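4.2 Where people eat between meals

The interviews in Riltetness and Fokside gave us a picture of snacking which is different from the one we had from the food diaries. In the diaries, a snack is an entry with a time and a product. In the interviews, the informants spoke first of all about places. They told us on which chair they sit, which shelf is within reach, and who can see them from the corridor. For this reason we decided to treat the place of eating as a separate theme, and we coded it independently from the product and the hour.

We conducted 23 interviews with employees of two workplaces, the printing house Hedegaard in Riltetness and the insurance office Hurnow in Fokside. The first has a canteen which serves a warm lunch. The second has only a small kitchen with a sink and a refrigerator. We expected that the employees at Hurnow would report more snacks, because they have no warm meal in the middle of the day. The diaries supported this expectation only in a weak manner. The difference between the two sites was small on most days of the week, and at both sites the largest number of entries was written in the two hours before going home.

What differed was the distribution in space. At Hedegaard, most of the informants said that they go away from the machines to eat, as it is not permitted to have food near the paper. Several of them described a fixed walk, from the press to the hand basin and then to the bench beside the loading door. The walk itself seems to belong to the pause. One man, who has worked at the press for 30 years, explained that he often does not feel hunger until he has washed his hands. A younger colleague from the binding section said almost the same thing, and she added that on days when the bench is taken she simply goes back to work and eats in the car later.

At Hurnow there is no such walk. The informants eat at the desk, at the window sill, or standing at a piece of furniture which has in fact another use. We call these last ones "borrowed surfaces". With this term we mean any surface at working height or below which was bought for storage, for printing or for paper work, and where food is nevertheless put down regularly. The term was proposed by Mikkel Dalsgaard during the first round of coding, and we have kept it although it is not perfect. A window sill, for example, was never bought by anyone, and we counted it as borrowed only when the informants also kept papers on it.

4.3 Borrowed surfaces and shared food

The borrowed surfaces are interesting for the question of portion size. When food is placed on a private desk, the informants regard it as their own, and they speak about it with words such as "my bag" or "my apple". When the same food is placed on a low cabinet between two desks, the words change. It becomes "the chips" or "what was there". Eleven of the informants used both forms in the same interview without noticing it. In the diaries these same persons had often left out the shared food completely. When we asked about this, they did not appear to be hiding anything. They answered that they had not taken a snack, they had only taken a little of what was standing there.

This agrees with the observations of Villads Ladefoged, who made field notes at Hurnow in February. He noted that a bag on a cabinet is seldom finished by the person who opened it. It is eaten from by people who pass, usually with one hand and without sitting down. He also noted that people who pass with a colleague take less than people who pass alone, but his material is too small for a firm statement on this point.

The packages themselves play a role. Large bags of salted products were mentioned more often in connection with borrowed surfaces than any other type of food. Fruit was mentioned almost only in connection with the private desk. The informants gave practical explanations for this. Fruit leaves a peel or a core, and the one who eats it must then carry the waste somewhere. A bag can remain where it is, also when it is half empty, and the next person does not need a plate or a knife. Figure 3 shows a surface of the type we mean, a gray cabinet with a flat top on which a bag of Canyon "Sea Salt" chips has been laid down together with other snack and drink items.
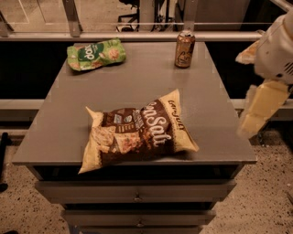 Figure 3. Snack and drink items on top of a cabinet.

4.4 Consequences for the diary method

The results above have some consequences for how a food diary should be designed. Our diary asked the participants to write down "everything you eat and drink outside of the main meals". This instruction looks complete, but it leaves to the participant to decide what counts as eating. As we have seen, a handful from a shared bag does not always count. In the next version of the diary we will therefore add a line for each half of the working day, where the participant writes at which places food was available and whether he or she took from it. We tested this line with four employees at Hedegaard before printing the new booklets, and they needed less than two minutes for it.

We considered also to weigh the shared food in the morning and in the evening. For a small office this would be possible, and it would give a better estimate of the total amount. However, it would say nothing about the single person, and several informants told us that they would eat differently if they knew that the bag was on a scale. We have therefore chosen not to weigh.

A further limitation concerns the season. All the interviews were made in winter, when the bench at Hedegaard is cold and the windows at Hurnow are kept closed. It is possible that in summer more people go outside with their food, and that the borrowed surfaces lose a part of their importance. We do not have data to answer this. The same is true for employees who work in the evening, as none of them took part in the study. At Hedegaard the evening shift has no access to the canteen, and their pauses are probably organized in another way.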